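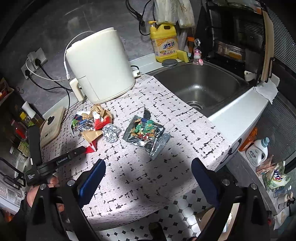
Worken Kitchen Demo Set: README

Last updated: February 8, 2020
Print this page | E-mail this page

This folder holds the recordings from the open day at Zonen, where visitors tried the hand-held gripper on ordinary kitchen chores. The README covers what was recorded, how the files are laid out, and what to watch for if you plan to train on them.

## Summary

- Name: Worken Kitchen Demo Set
- Recorded at: Zonen open day, second-floor kitchen
- Episodes: 1,521
- Operators: 16 (8 staff, the rest visitors)
- Tasks: clearing wrappers, wiping, moving dishes, closing drawers
- Tool: Plekari two-finger hand-held gripper with wrist camera
- Robot arm data: none

## What happened on the day

The open day ran from mid-morning until early evening. Visitors came through in small groups and watched a staff member do each chore once with the gripper. After that, anyone who wanted to could take a turn. Most people needed two or three tries before they stopped tipping the tool too far forward.

The most popular station was counter clearing. Crumpled snack wrappers and balls of foil go on the gray mat beside the air fryer, and the operator picks them up one at a time and drops them in a bin. Nearly 1,000 of the episodes are of this task. The other three tasks share what is left, and drawer closing has the fewest.

In the afternoon we replayed a few of the morning's episodes on a Brøndum arm in the next room. That part was for show. The replays were not logged and are not in this release.

## Folder layout

 clear/ counter clearing
 wipe/ wiping with a cloth or sponge
 dishes/ moving dishes between sink and rack
 drawer/ closing drawers
 calib/ calibration files, one per gripper
 splits/ train and test lists

Each episode is its own folder with three files: video.mp4, pose.csv and meta.json. The pose file has one row per video frame. Positions are in meters, measured from where the tool was when recording started. Finger opening is in millimeters.

The meta file has the task name, the operator number, the gripper number and a success flag. Operator numbers do not follow the order in which people arrived.

## Success flag

A clearing episode is marked as a success if every wrapper on the mat ended up in the bin. Dropping a piece and picking it up again still counts. Knocking a piece off the counter does not. Staff set the flags by watching the video afterward, and each episode was checked by one person only.

## Known problems

- Foil and shiny bags throw glare back at the camera. Pose tracking can jump for a few frames when the gripper is close to them.
- The finger pads on gripper 2 were changed over lunch. Finger opening reads slightly low in its afternoon episodes. Use calib/gripper2_pm.json for those.
- Small scraps are often pushed along the mat before they are picked up. We left these episodes in.
- The wiping task was explained differently in the morning and the afternoon. Morning operators wiped side to side, and afternoon operators wiped toward the sink.
- Audio was removed from all files. A few early episodes still have an empty audio track, which makes some players complain.

## Splits

Train and test are split by operator, so no one appears in both. If you make your own split, please keep it that way. Several visitors have a very recognizable way of moving the tool, and mixing them across splits gives scores that are too good.

## Consent

All visitors signed a form before their turn. Faces were checked for and blurred where found. If you come across one that was missed, send us the episode folder name and we will fix it in the next release.

## Next release

A second open day is planned for September with the same kitchen and the same four tasks. Episode names will carry on from the current numbering. The meta file will gain a field for handedness.

This site uses cookies to remember your download settings. By continuing to browse you accept their use.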